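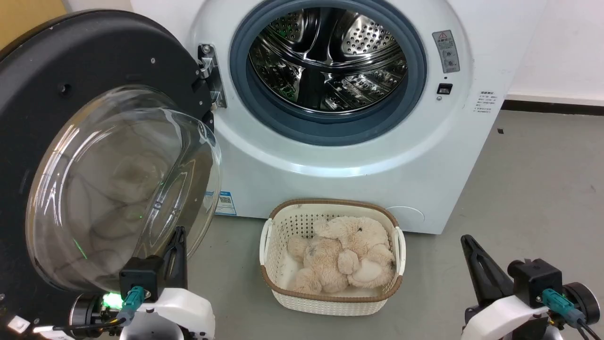

**Small pension from an old employer that changed hands, how do I claim it?**

Posted by Trudy Gilchrist, 26th December

I worked in the office at Flomangate in Tisville for a bit over four years and left in 2000. They had a pension plan back then, the kind where the company pays in and you don't. When I left I got one letter saying I had a "deferred benefit." I put it in a folder and forgot it.

I turn 65 in June and got the folder out. Flomangate doesn't exist anymore. It was bought by Bhardwaj, and I think part of Bhardwaj later went to Pindel. I called Pindel and the person in HR said they had no record of me and that I was probably not vested. The letter from when I left says "vested accrued benefit, single sum value $2,443" so I don't see how that can be right. I have moved twice and changed my last name.

It isn't a lot of money but I would like to have it. Who do I ask next? And if they do pay it as one check, is all of it taxed?

---

**Ronaldo Gatchalian**

Did you ever cash a check from them? A lot of these small ones got paid out years ago whether you asked or not. Check your old bank statements. If it's gone it's gone.

---

**Signe Åberg**

I did benefits work for a long time, though never for any of the companies you name.

Don't go by what HR told you on the phone. They most likely searched your current name in a current employee system, and you were never in it. The one you want is the plan administrator. Write a letter and keep a copy. Put in:

- your name now and the name you worked under
- date of birth and the last part of your Social Security number
- the dates you worked at Flomangate and where
- a copy of the deferred benefit letter (keep the original at home)

Ask them to tell you in writing whether a benefit is owed, and if they say it was paid, ask for the date, the amount and where it was sent. Also ask for the summary plan description.

Send one to Bhardwaj and one to Pindel. When a company sells off a division, the pension for people who had already left often stays with the seller, so I would expect Bhardwaj to be the better bet.

If neither will own up to it, the Department of Labor has benefits advisors who will help for free. The Pension Benefit Guaranty Corporation has a search for unclaimed pensions too. Try it under both last names.

On vesting, some plans did let people vest sooner than others, and your letter uses the word. That is what I would point to.

---

**Pallavi Saxena**

For the tax part: if it is paid to you directly, they have to hold back some for federal tax, and the taxable part counts as income for that year. If you have them send it straight to an IRA as a direct rollover, nothing is withheld and you pay tax when you take it out. They should give you a form with both choices. Your state may have its own rules.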